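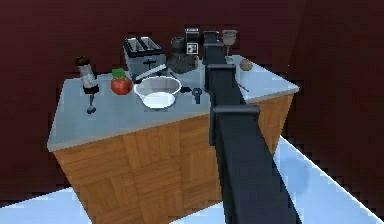
그림 1. 주방 아일랜드 렌더링. 옆면은 나무 패널을 바구니 짜임 쪽모이로 배열한 것.

Puvine 쪽모이 무늬 모음

개요

Puvine은 나무 바닥과 벽, 가구 패널에 쓰는 쪽모이 배열을 정리한 무늬 데이터 모음입니다. 각 항목은 반복 단위 하나를 벡터 도면으로 담고, 이음선 위치와 결 방향을 적은 텍스트 파일을 함께 둡니다. 렌더링용 재질을 만들 때, 재단표를 뽑을 때, 오래된 마루의 빠진 부분을 복원할 때 쓸 수 있습니다.

이번 판에는 무늬 40종이 들어 있습니다. 계열은 바구니 짜임, 헤링본, 셰브론, 사다리, 벽돌 쌓기, 혼합의 6가지입니다.

폴더 구성

patterns/ 반복 단위 도면 (SVG)
meta/ 무늬별 설명 파일 (YAML)
grain/ 결 방향 지도 (PNG, 회색조)
tools/ 변환 스크립트
docs/ 용어집과 변경 기록

파일 이름은 계열 약어, 일련번호, 변형 기호 순입니다. 바구니 짜임은 bw, 헤링본은 hb, 셰브론은 cv, 사다리는 ld, 벽돌 쌓기는 br, 혼합은 mx로 적습니다. 변형이 없는 무늬는 마지막 기호를 생략합니다.

설명 파일의 항목

id: 무늬 식별자. 도면 파일 이름과 같아야 합니다.
family: 계열 약어.
repeat_w, repeat_h: 반복 단위의 가로와 세로. 단위는 밀리미터.
strip_w: 쪽 하나의 폭.
strip_l: 쪽 하나의 길이. 길이가 섞인 무늬는 목록으로 적습니다.
joint: 이음선 폭. 맞댐 시공이면 0.
grain: 결 방향 지도의 경로.
source: 도면의 출처. 실측, 도면 전사, 신규 작도 중 하나.
note: 자유 기재.

바구니 짜임 계열

같은 폭의 쪽을 나란히 묶어 정사각형 블록을 만들고, 이웃한 블록마다 방향을 직각으로 돌립니다. 블록이 정사각형이 되려면 쪽 길이가 쪽 폭에 묶음 수를 곱한 값과 맞아야 합니다. 이음선 폭이 0이 아닌 무늬는 블록 안쪽의 이음선까지 더해서 계산합니다. 이 값이 어긋난 파일은 검사 스크립트가 오류로 처리합니다.

세로면에 붙일 때는 모서리에서 블록이 잘리지 않도록 시작점을 조정하는 편이 좋습니다. 설명 파일의 시작점은 반복 단위의 왼쪽 아래입니다. 가운데 정렬이 필요하면 tools/shift.py로 옮긴 사본을 만들어 쓰십시오. 원본 도면의 좌표는 바꾸지 마십시오.

자료 수집

실측 자료는 Wilness 건물과 Ouali 공방의 마루에서 얻었습니다. 쪽 폭은 버니어 캘리퍼스로, 반복 단위는 강철 줄자로 쟀습니다. 마모가 심한 가장자리는 측정에서 제외했습니다. 같은 무늬를 여러 자리에서 잰 경우에는 중앙값을 기록했습니다.

도면 전사는 Clelteo 보관 도면을 바탕으로 합니다. 원도에 치수가 없는 무늬는 축척 막대로 환산했고, note 항목에 "환산"이라고 표시했습니다. 환산 치수는 실측 치수보다 오차가 크므로 재단에 바로 쓰지 않는 것이 좋습니다.

사용법

도면을 타일 이미지로 바꾸려면 저장소 최상위에서 다음을 실행합니다.

python tools/render.py --id bw-03 --px 2048 --out build/

--px는 긴 변의 픽셀 수입니다. 짧은 변은 반복 단위의 비율에 따라 정해집니다. 출력은 이음매 없이 이어지는 PNG이며, 색은 입히지 않습니다. 수종별 색은 사용자가 따로 지정해야 합니다.

재단표는 다음과 같이 뽑습니다.

python tools/cutlist.py --id bw-03 --w 2400 --h 900

가로와 세로는 시공할 면의 크기이고 단위는 밀리미터입니다. 톱날 두께는 기본값이 없으므로 --kerf로 직접 넣으십시오. 넣지 않으면 0으로 계산합니다. 여유분은 포함되지 않습니다.

검사

python tools/check.py를 실행하면 전체 항목을 검사합니다. 도면과 설명 파일의 식별자 일치, 반복 단위의 닫힘, 결 방향 지도의 크기를 봅니다. 결 방향 지도의 픽셀값은 각도를 나타내며, 0이 가로결입니다. 변환식은 docs/grain.txt에 있습니다.

알려진 문제

혼합 계열의 일부 무늬는 반복 단위가 커서 낮은 해상도에서 이음선이 사라집니다. --px 값을 올리면 나타납니다.
셰브론의 재단표는 사선 끝의 손실을 계산하지 않습니다.
strip_w가 80을 넘는 무늬에서는 결 방향 지도의 경계가 한 픽셀 어긋날 수 있습니다.
용어집의 사다리 계열 항목은 아직 영어 표기가 빠져 있습니다.

범위 밖의 것

수종, 마감재, 접착제 정보는 다루지 않습니다. 시공 하중이나 수축률 자료도 없습니다. 습기가 많은 주방과 욕실에 적용할 때는 쓰려는 목재의 제조사 자료를 따로 확인하십시오.

기여

새 무늬를 올릴 때는 도면, 설명 파일, 결 방향 지도를 한 번에 제출해 주십시오. 출처가 실측이면 측정 도구를 note에 적습니다. 기존 무늬와 치수만 다른 것은 새 번호를 받지 않고 변형으로 등록합니다. 이름 변경 요청은 받지 않습니다.

사용 조건

도면과 설명 파일은 CC BY 4.0, 스크립트는 MIT 조건으로 배포합니다. 출처는 "Puvine 쪽모이 무늬 모음"으로 표기해 주십시오.

최종 수정: 2020년 3월 26일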